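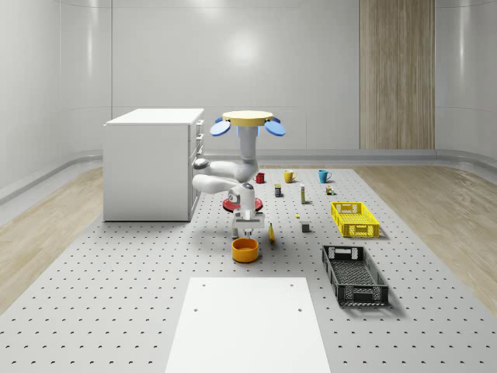

*White cabinet with side drawers, pale wood floor, grey rounded baseboard*

**Rounded baseboard on a curved wall - how to get it to follow the radius?**

posted by Souad Abdelaziz

I am finishing a room with one curved wall and want a rounded baseboard strip along the bottom, painted grey. The straight runs are done. The curve has a radius of 101 inches, concave side facing the room. The stock I have is primed MDF from Flonstead, sold in 8 foot lengths. I dry-fitted one piece and it stands off the drywall in the middle when the ends are tight. Adhesive alone did not hold it. Should I kerf the back, or buy flexible trim? The floor is floating, so I can't fasten down into it.

---

**Busisiwe Joubert**

At that radius you may not need either. Try thinner stock first. If you must use what you have, cut kerfs across the back, evenly spaced, and stop well short of the face. Test on an offcut. MDF snaps with very little warning, and deep kerfs show through paint as flat spots.

Fasten from one end and work toward the other. Nail into the bottom plate, 2 nails per stud bay, and press the strip to the wall ahead of each nail. Do not pin both ends first - that is what pushes the middle out. Use a scarf joint where two lengths meet on the curve. A butt joint will open.

Leave the expansion gap under the strip. Caulk the top edge only.

---

**Tarık Sönmez**

just use the rubber stuff

---

**Gülizar Akbulut**

Polyurethane flexible molding is what Tarık means, I think. It works, but check the profile before ordering. I matched a Bavden flexible piece to a wood strip and the round-over was visibly tighter at the joint, some sanding needed. It also takes paint differently, so prime the whole run with the same primer.

Store it flat and let it come up to room temperature before you install it. If it was shipped coiled it will fight you otherwise.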